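Zomell releases Grarier 2, planning software for two-armed robots that handle boxes

WALTTHORPE, August – Zomell today put out Grarier 2, the second version of its motion planning and perception software for two-armed robots. Available now to existing customers, everyone else from the end of the month.

Main change: one planner for both arms. Version 1 planned left, then right, then checked for collisions. Slow, and it gave up a lot.

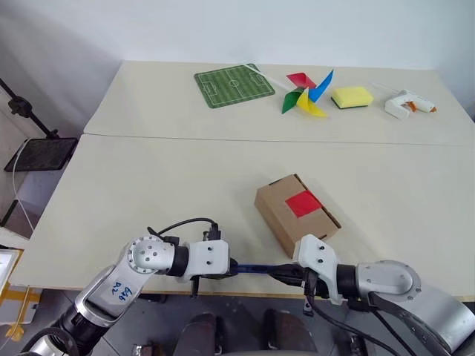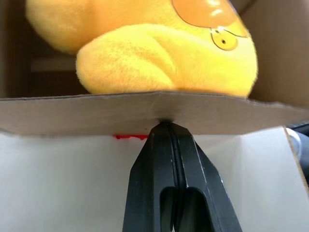
Cardboard at the Zomell lab in Waltthorpe: a closed box with a red label on the near table (first picture) and a gripper at a cardboard flap under a yellow plush toy (second picture).

What's new in Grarier 2

Joint planning. Both arms are solved as one problem, including when they share a grip on the same object. Replanning runs every 89 milliseconds on the standard controller.

Flap model. Cardboard bends, and most planners treat it as a rigid plate. Grarier 2 fits a simple hinge-and-sag model from the wrist cameras and updates it while the fingers are in contact. Works on plain brown corrugated, no markers needed.

Head and wrist views merged. The head camera gives the layout of the table, the wrist cameras take over close in. Handoff between them is automatic, and can be turned off per task.

Lunde, the replay tool. Formerly a seperate download, now in the main install. Scrub through a run, see what the planner beleived at each step, change a cost and rerun from there.

"Flaps were the number one support ticket, by a long way," said Killian Bouvier, head of planning at Zomell. "People would tune grip force for days and the trouble was in the model. We rewrote that part first and then the rest had to follow."

The release was checked against a library of 400 recorded tasks, 213 of them involving boxes, lids or flaps. Full results by task are in the release notes – including the ones that got slower. Thin gift boxes and waxed board are still marked experimental.

Upgrading

Version 1 task files load without changes. Custom cost functions need a one-line edit, see the migration page. Calibration files carry over. Sites running the old two-step planner can keep it as a fallback until the next major version.

Pricing unchanged. Evaluation licenses are open to 200 sites this round, first come first served, sign up through the Zomell website.

About Zomell

Zomell makes planning and perception software for robot arms. Based in Waltthorpe.

Press contact: Zomell press desk, Waltthorpe. Interviews and demo visits on request, mornings before 11 are best.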